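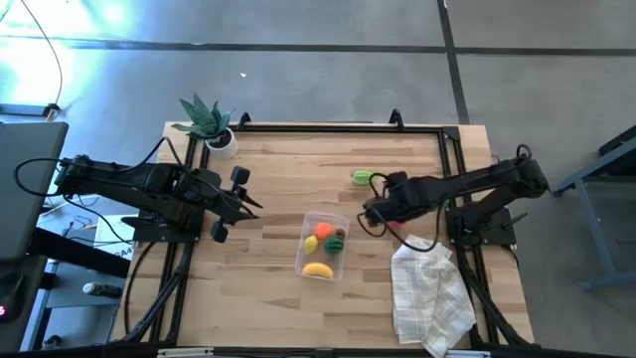

From the veg box: getting through the hungry gap

Every April I get the same letters and emails, and I'm always glad of them, asking why the boxes have gone so heavy on leeks and so light on everything else. If you joined us last summer, when you could hardly close the lid for courgettes, it must feel as if we have quietly gone off the idea of vegetables. We haven't, I promise! It is only the hungry gap, that awkward stretch when the winter crops are bolting or going woody and the new ones are still the size of your thumbnail, and it comes round every spring whether we are ready for it or not.

I grew up with a grandmother who dreaded it. She would go down to the cellar and come back with a potato in each hand, both of them sprouting, and say that was supper and could somebody please lay the table. We ate an awful lot of soup. I still think of her when I'm peeling the last of the stored carrots, which want a good soak in cold water before you do anything with them (an hour will do, overnight is better).

So, what is in the box this month. Leeks, obviously, and the last of the purple sprouting broccoli, which Fitzgerald Esposito has been cutting up at the Rostatside plots before most of us have had breakfast. He tells me the frost in the bottom corner did for one row of spring cabbage but that the rest has stood up well, and there will be enough for everybody to have one. There is a bit of rhubarb too — not a lot, so please don't write to me if yours is a thin bunch, mine was as well.

Spring greens are the thing I would most like to put in a word for. People boil them to death and then say they don't care for them, and I can't blame them. Take out the thick stalk, roll the leaves up like a cigar, slice them as thin as you can bear to, and give them three minutes in a hot pan with butter and a spoonful of mustard. That's the whole recipe. My husband, who was brought up on tinned peas and saw no reason to change, now has them with a fried egg on top and has twice asked for more.

Now, children. A good many of you have asked how on earth to get a leek into a five-year-old, and I passed the question on to Dayana Paucar, who ran the family cooking mornings in Dolard for 11 years and has seen every face a child can pull. Her advice was to stop talking about it. Put the dish in the middle, let them serve themselves, even if that means one shred of cabbage on an otherwise empty plate, and carry on with your own dinner. She is also a great believer in letting little ones handle things well away from mealtimes, sorting them, naming them, playing shops, because a vegetable you have sold to your brother for a button is already half a friend. 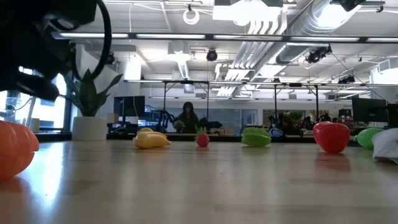
Toy fruit and vegetables set out on a table.

I tried the serving-themselves business on my grandson over the holidays. The first night he took a potato. The second night he took a potato. On the third he had some leek, under a great deal of cheese, and I had the good sense to look out of the window while he ate it. Dayana's other tip is to freeze leeks sliced and raw on a tray, so that you can throw a handful into anything. A box's worth comes to roughly 700 grams once trimmed, and it saves them lurking at the back of the fridge until they go slimy.

A few bits of housekeeping. We now pack 369 boxes a week between the two sheds, and we are running short of the boxes themselves, so do please leave your empties out, flattened if you can manage it. The Montoya Street collection point is moving to the side door while the front step is mended, and the opening hours stay as they are. If you are going away, Provside customers need to pause their box by noon two days before delivery, as the picking lists go up to the field that afternoon.

Broad beans should be with us by June, if the blackfly leave us any. Fitzgerald has put in an extra bed of them this year, and Dayana has promised me her bean and mint recipe for the next newsletter.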